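Notes for the small-kitchen talk, Clarneck library, Feb 8, 2022

OK, hi everybody! (Wait for the chairs to stop scraping.) I'm going to talk about spices, mostly about how we all keep them way too long. I emptied my own cupboard in December and found 32 jars, and 2 of them were nutmeg I had no memory of buying!

Ask for hands: who keeps theirs over the stove? Heat and steam are hard on ground spice, so move it, even just one cabinet over. Tell the Galik Street apartment story here, the one with the paprika brick.

Next bit is storage, click through these fast. 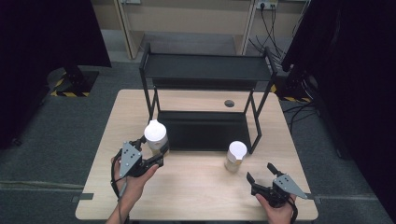
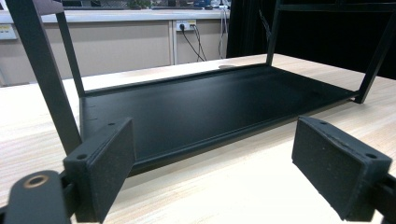
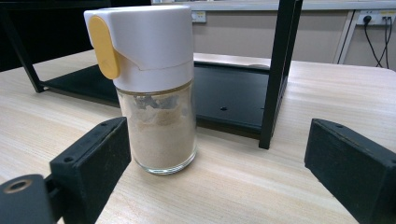
Black rack on the table in the first two, spice dispenser in the last.

Sniff test. Rub a pinch in your palm, and if you have to hunt for the smell, toss it. Whole seeds hang on longer, so buy cumin and coriander whole and grind what you need. (Pass the cumin around, get the jar BACK this time.)

If there's time, do labels. Masking tape, month and year, stick it on the bottom. Then questions, and the handouts are by the door.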